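How a Laundry Robot Gets Ready for Work

Koveo's Science Pages for Kids: Machines Up Close
Ages 8 to 11

Folding a shirt is harder than it looks. You grab the shoulders, shake it, lay it down, flip the sleeves in. Your hands know where the cloth is even when you're looking at something else. A robot has to be set up very carefully before it can do even the first part of that job.

We visited a workshop in Drendonville where a two-armed robot named Belhaj is learning to pick up clothes and fold them. Spyros Yordanov looks after the machine. He showed us what he does each morning before the robot touches a single sock.

The parts

Belhaj has two arms. Each arm has joints that bend and turn, a bit like your shoulder, elbow and wrist. Inside each joint is a motor, and next to the motor is a sensor that measures how far the joint has turned.

At the end of each arm is a gripper. The gripper is the robot's hand, but it has only two fingers. The fingers can't curl the way yours do. They slide toward each other until they meet, and they slide apart again.

Above each gripper, on the wrist, sits a small camera. It moves wherever the hand moves, so the robot gets a close look at what it is reaching for.

Step one: look it over

Spyros starts with the power off. He walks around the robot and looks at the cables. A cable that runs along an arm gets bent every time the arm moves. After thousands of bends, the outside can crack. He slides each cable through his fingers and feels for bumps or flat spots.

Then he checks the screws on the fingers. There are 2 on each finger. If one is loose, the finger wobbles. The wobble might be smaller than a grain of rice, but a shirt is thin, and a wobbly finger can miss the edge.

"I use the same little wrench every day," Spyros told us. "I tighten until it stops, and then I leave it alone. People break screws by trying too hard."

Step two: clean the fingers

Clothes are full of lint. Lint is made of tiny bits of thread that rub off the cloth. It sticks to the fingers, and when enough of it builds up, the fingers get slippery. Shirts fall out.

Spyros wipes each finger with a damp cloth, then with a dry one. He gets into the corners with a soft toothbrush. He cleans the camera lens last, with the kind of cloth you would use on eyeglasses. A smudge on the lens makes everything look foggy to the robot.

Step three: find home

Now the power goes on. The arms lift slowly and stop in a set position. This is called the home position. Every joint has a home, and the robot compares what its sensors say with what they are supposed to say.

If the numbers match, a green light comes on at the base. If they don't, the light stays yellow and the arms won't do anything else. Back in February the light stayed yellow for a whole morning. Spyros and his coworker Fabian Leitner took the cover off one elbow and found a plug that had worked its way halfway out of its socket. Pushing it back in took a second. Finding it took three hours.

Step four: open, close, open

Next comes the gripper test. Each hand opens all the way and then closes until the fingertips meet. The computer writes down how far apart the fingers were and how hard the motor pushed. Spyros watches too. He wants both fingers to arrive in the middle together, with the tips lined up.

Squeezing is tricky. Squeeze too lightly and a heavy sweater slides away. Squeeze too hard and the motor gets hot, or a button cracks. The robot is set to use a gentle squeeze for most clothes and a firmer one for thick things like towels.

Step five: check the eyes

A camera can be knocked out of place. If it tilts even a little, the robot will think a sleeve is in one spot when it is really in another.

To check, Fabian holds up a board printed with black and white squares. The robot looks at the board from several angles. It already knows how big the squares are, so it can work out exactly where its camera is pointing. This is called calibration. (Say it like this: kal-uh-BRAY-shun.) When you step on a bathroom scale and make sure it says zero first, you are doing the same sort of thing.

Time to practice

Once all the checks are done, the robot can practice. People don't only leave clothes in neat piles on tables. They leave them on beds, on chairs and on the couch, so a laundry robot has to practice with those too. A couch is a good test. The cushions are soft and sink when something presses on them, and the arms have to stop at the right height.

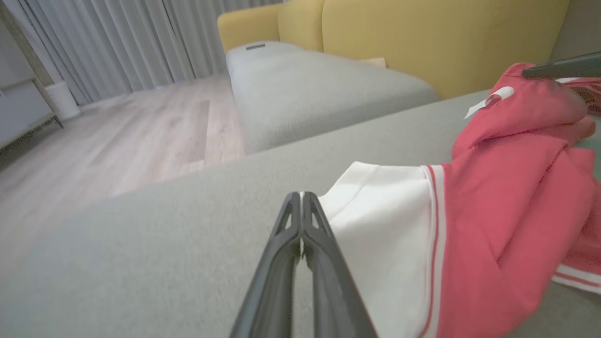 A crumpled shirt is one of the hardest things for a robot to understand. A cup is always cup-shaped. A shirt can have a different shape every time it lands. The robot looks for clues it can use, such as an edge, a stripe or a tag, and it tries to pick a good place to pinch.

Two hands help a lot. One can hold on to the cloth while the other moves to a new spot. The computer has to keep track of both arms the whole time so that they never bump into each other. If they get too close, both of them freeze until a person presses the reset button.

When parts wear out

The fingers don't last forever. Their tips get smooth from rubbing, the same way the bottoms of your sneakers do. The workshop keeps a notebook with a line for every change. The fingers get swapped after 2000 grabs, even if they still look fine. When we visited, the newest set had done 1348.

Here is how Spyros changes a finger:

Turn the power off and wait for the light at the base to go dark.
Take out the screws and put them in a dish.
Slide the old finger off.
Slide the new one on and put the screws back.
Turn the power on and do steps three, four and five again.

Fabian reads the steps out loud while Spyros works, and Spyros says "done" after each one. They have changed fingers many times, and they still do it this way.

Words to know

Calibration: checking a tool against something you already know, so you can trust it.
Gripper: the part of a robot that grabs things.
Joint: a place where an arm bends or turns.
Sensor: a part that measures something, such as how far a joint has turned.

Try it at home

Put a T-shirt on the couch in a heap. Using only your thumb and one finger on each hand, try to fold it. Then try again with one eye closed. Write down which part was the hardest, and ask someone in your family to try it too.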